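Chimney and Fireplace Walk-Through, Cosgrove House
18 February 2020

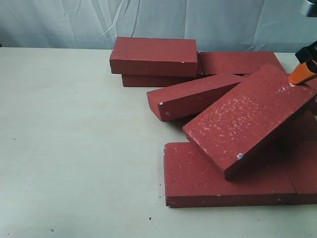 I do this one every winter once the heavy burning is behind us, and again in June when everything is cold and I can stick my whole head in there. Same sheet both times, so forgive me if some of it reads like last year's. My comments are under each item. Anything marked FIX has to be done before the next fire gets lit, no exceptions, and yes I mean the little fires too!

1. Firebox floor and back wall
OK. Swept it out, went over it with the flashlight. Two hairline cracks in the mortar on the left side, same ones as before, and I can't get a fingernail in either of them. Still watching.

2. Damper
FIX. Opens fine, closes most of the way and then hangs up on something. I worked it back and forth for a while and got a lapful of soot for my trouble. My guess is rust on the hinge pin, but it could be a lump of creosote sitting on the ledge where I can't see it. The sweep can sort it out.

3. Flue, as far up as I can see
Needs cleaning. There's a flaky layer up there that's thicker than I like (we burned a lot of pine in the fall, which was my idea, and I've stopped). Booked with Stokitmont for the sweep and the camera look. They quoted $461 for both.

4. Smoke shelf
Couldn't check. See damper.

5. Hearth extension
OK. It sticks out 17 inches in front of the opening and none of it rocks when I stand on it. Grout is ugly but solid. Please keep the rug off it, folks, I moved it back again today.

6. Screen and glass doors
OK on the screen. The right-hand door drags at the bottom, so lift it a hair as you swing it and it goes. I have the Fidard hinge kit in the garage and will get to it on a rainy day.

7. Carbon monoxide and smoke alarms
Tested all of them. The upstairs hall one chirped at me like a sick bird so it got a new battery and passed on the second try. Replace the whole unit in June, it's getting old.

8. Ash bucket
FIX. The lid is missing! I found it out back with birdseed in it. Metal bucket, tight lid, outside on the concrete, and never on the deck. I've washed the lid and it goes back on tonight.

9. Chimney from outside
Looked from the driveway with binoculars, because I don't do ladders in February. Cap is on straight. A few joints on the north side look sandy, and the crown has a dark streak I don't remember. Asked Ostine for a price on repointing and haven't heard back.

10. Attic, where the chimney passes through
OK. No stains on the framing, no smoky smell. Somebody had leaned a box of Christmas wrap right up against the masonry, so that's now over by the hatch.

11. Wood pile
Fine. 23 feet from the house, tarp on top, sides open.

Overall: no fires until items 2, 3 and 8 are crossed off. I'll tape the signed sheet inside the pantry door after the sweep has been.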